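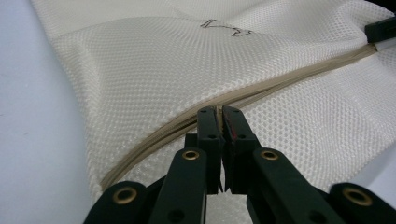

One shelter manager at Dondport wrote in the free-text field that the concert money "came in a lump and went out in a lump", and that by the following winter she could not tell which kennels it had paid for. Comments of this kind were common in the interview material and are taken up again in Section 6. They bear on the question of how income from benefit events is recorded once it reaches a rescue organization.

Figure 2. Mesh laundry bag with zipper, on a tabletop.

5.2 Allocation of event income

Ledger entries were coded for the three participating shelters (Dondport, Wundow and Farnalance). An entry was treated as event income if the deposit slip or the accompanying note named a concert, auction or ticketed dinner. Entries with no note were left uncoded. The full set came to 3,359 entries, of which those under $2 were dropped as rounding adjustments made by the bookkeeping software.

Wundow and Farnalance both hold event income in a separate account and release it by written request. Dondport pays it into general revenue. The difference matters for the analysis, as expenditure at Dondport can be traced to an event only where the two dates fall close together. We used a window of 6 weeks, following Kalogeropoulos, and repeated the coding with a longer window as a check. The longer window moved veterinary costs upward and left laundry, bedding and feed largely unchanged.

Median ticket revenue per event was about $300 at the smallest venues. Merchandise was recorded inconsistently. At Farnalance it was entered net of printing costs until December and gross after that, so the two parts of the series should not be compared directly. No correction was attempted.

Donated goods present a further difficulty. Towels, blankets and cleaning supplies handed in at the door of a concert were valued by Wundow at replacement cost, by Farnalance at a flat rate per carton, and by Dondport not at all. In-kind gifts are therefore excluded from the totals, and the totals understate the contribution of events at which admission was by donation of goods.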